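Hedside Work Table: Owner's Guide
Section 4. Setting Up and Caring for the Tabletop

Read this section after the legs and crossbars have been fitted (Section 3). It applies to all Hedside tables with the light wood-look top. For the Mendel desk, which has a painted top, use the separate sheet packed with that model.

4.1 Placing the table

1. Choose a spot out of direct sun. Strong sunlight through a window can change the color of the top over time.
2. Keep the table at least 19 inches from a heater, radiator or floor vent.
3. With one person at each end, lift the table by the frame and set it down. Do not lift by the top and do not drag the table across the floor.
4. Press down on each corner in turn. If the table rocks, turn the leveling foot at the low corner until it stops.
5. On carpet, wait a day and check the corners again. The feet settle into the pile and may need another half turn.

CAUTION: Do not sit or stand on the table. The maximum load is 75 pounds, spread evenly.

4.2 Checking the surface

Do this before you put anything on the table. A claim for surface damage is easier to settle if it is made before the table goes into use.

1. Peel off the protective film slowly, starting at a corner and keeping it low against the surface. Do not use a blade.
2. Wipe the top with a dry, soft cloth.
3. Stand at one side and look across the surface toward a lamp or window. Scratches and dents show up best in the bright area where the light reflects.
4. Move to the opposite side and repeat.
5. Run your hand along all four edges. They should feel smooth, with no lifted spots.

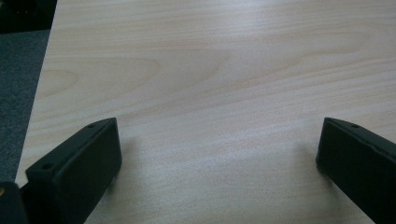
Figure 4-1. Tabletop and side edge, table standing on dark gray floor covering.

The grain differs from one top to the next. Wide arches, ovals and long straight lines may all appear on the same table. Differences in grain are not a defect, and tops cannot be exchanged for a different pattern.

If you find damage, leave the table as it is and write to the Pletar service desk. Give the number printed on the label under the top and say which corner is closest to the damage. Octavian Bratu handles surface claims and replies Monday through Friday.

4.3 First cleaning

A thin film from packing may be left on a new top. It feels slightly tacky and picks up fingerprints.

1. Mix a few drops of mild dish soap into a bowl of lukewarm water.
2. Dip a soft cloth and wring it out well. It should be damp and should not drip.
3. Wipe in the direction of the grain, from one short end to the other.
4. Go over the top again with a cloth dampened in plain water.
5. Dry right away with a clean towel, including the edges.

NOTE: Tilt your head and look at the reflection when you finish. Soap left on the surface shows as dull streaks. Repeat step 4 if needed.

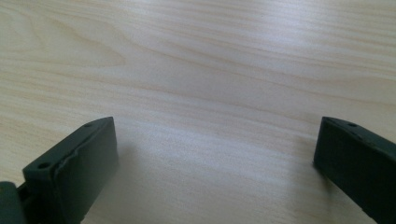
4.4 Everyday care

Wipe up spills as soon as they happen. Coffee, tea, ink and red wine will mark the surface if left overnight.

Use a pad under anything hot. Do not put pans, irons or glue guns straight on the top.

Use a cutting mat for knife work. Lift tools and heavy boxes when you move them.

Do not use scouring powder, steel wool, bleach, acetone or furniture wax. Wax builds up in a layer that is hard to remove.

For dried glue or tape residue, lay a warm, damp cloth over the spot for a few minutes, then rub with the cloth. A plastic scraper held flat may be used. Test it first near an edge.

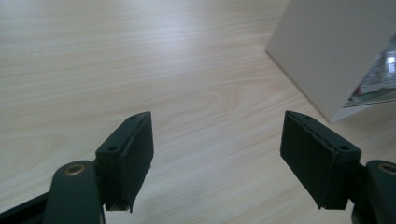
How often should the top be cleaned?
Once a week with a damp cloth is enough for a table in daily use. A dry cloth will do in between.

4.5 Clamps and attachments

Lamps, vises and other clamp-on items may be used on the long sides only.

1. Place a piece of cork or felt between the clamp and the top.
2. Tighten by hand until the item no longer shifts. Do not use pliers.
3. Check under the felt every month or so for dents.

The Nwankwo clamp lamp comes with pads of the right size. Remove clamps before moving the table. 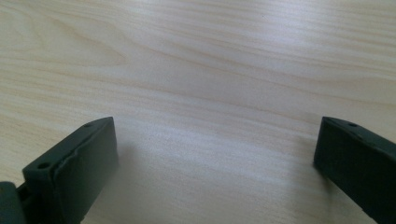
Can a scratched top be sanded and refinished?
Sanding is not recommended, as it will cut through the finish. Fill light scratches with a wax repair stick in a matching shade, and contact the service desk about anything deeper.

Continue to Section 5 for replacement feet and hardware.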